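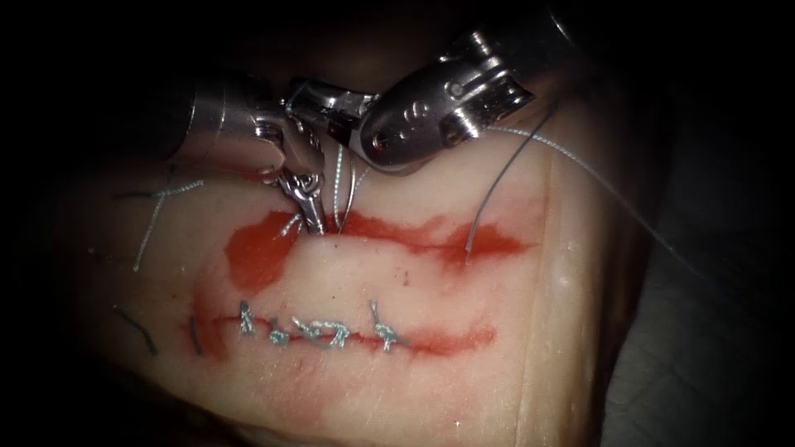 A almofada de sutura com duas incisões: a de baixo com quatro nós, a do meio ainda aberta.

Almofada de sutura Nastden – análise após um mês de uso

Comprei a almofada Nastden em janeiro, por 1095 coroas, na loja online da Drutier. A encomenda chegou em quatro dias, numa caixa de cartão simples, com a almofada dentro de um saco selado e uma folha de instruções em inglês. Não traz fios nem instrumentos. Quem quiser o conjunto completo tem de o comprar à parte, e eu já tinha material suficiente.

Uso-a para treinar pontos simples e nós, quase sempre à noite, em sessões de 30 minutos. Antes tive uma Lekby, mais barata, que durou pouco: os cantos começaram a levantar e os pontos rasgavam o material ao segundo aperto. A comparação que faço aqui é sobretudo com essa.

Material e toque

A superfície é clara e tem alguma resistência à entrada da agulha, mais do que a Lekby. Nas primeiras sessões achei-a dura demais e entortei duas agulhas finas. Com agulhas um pouco mais grossas o problema desapareceu. O material cede quando se puxa o fio e volta ao sítio, o que ajuda a perceber se o ponto ficou apertado em excesso. Continua a ser um material de treino e a Ghazal Yazdani, que ensina suturas há anos e a experimentou em minha casa, achou-a firme para quem está a começar.

Incisões

A almofada vem lisa e é o utilizador que faz os cortes. Duas linhas mais ou menos horizontais cabem bem, com espaço entre elas para trabalhar numa sem estragar a outra. Convém não as fazer demasiado próximas. Na minha, quando deixei menos de um dedo de intervalo, a tensão de um ponto abria o corte vizinho.

O vermelho que contorna os cortes ajuda a ver as margens, mas espalha-se. Na incisão do meio ficou uma mancha larga e irregular, mais grossa do lado esquerdo, que vai afinando para a direita. Na de baixo o traço é mais fino e vê-se melhor onde entra o fio. Para praticar o alinhamento das margens prefiro pouca tinta. Para treinar com a vista menos limpa, uma mancha maior também serve.

Nós e pontos

Segura bem os nós. Os quatro da linha de baixo não ficaram iguais: há um com as pontas curtas viradas para cima, outro em laçada pequena e torcida, um terceiro mais comprido, deitado ao longo do corte, e o último com as pontas abertas em V. A diferença vê-se logo sobre o fundo claro e é disso que mais gosto nesta almofada. Na Lekby, de cor mais escura, tinha de aproximar a cara para perceber se um nó estava torcido.

O ponto cruzado, em X, também se faz sem dificuldade, embora peça mais espaço lateral do que eu contava. Convém reservar-lhe um dos lados.

Limpeza e duração

Pano húmido e sabão neutro, como manda a folha. O vermelho sai da superfície, mas dentro dos cortes fica sempre um resto. Os pedaços de fio cortado espalham-se com facilidade e vale a pena recolhê-los antes de arrumar tudo.

Passado um mês, os cortes mais usados têm as bordas gastas e já não fecham tão direito. O resto está em bom estado. O Amedeo Martinelli tem uma há mais tempo e diz que, virando-a, se aproveita o verso. Ainda não tentei.

Preço

A Caron vende uma almofada parecida por 1144 coroas, já com um rolo de fio. Se não tivesse material em casa, teria escolhido essa. A Nastden só por si devia custar menos de 1000.

A favor: fundo claro, boa retenção dos nós, material que não rasga ao apertar.
Contra: dura para agulhas finas, mancha por dentro dos cortes, sem acessórios.

Classificação: 4 em 5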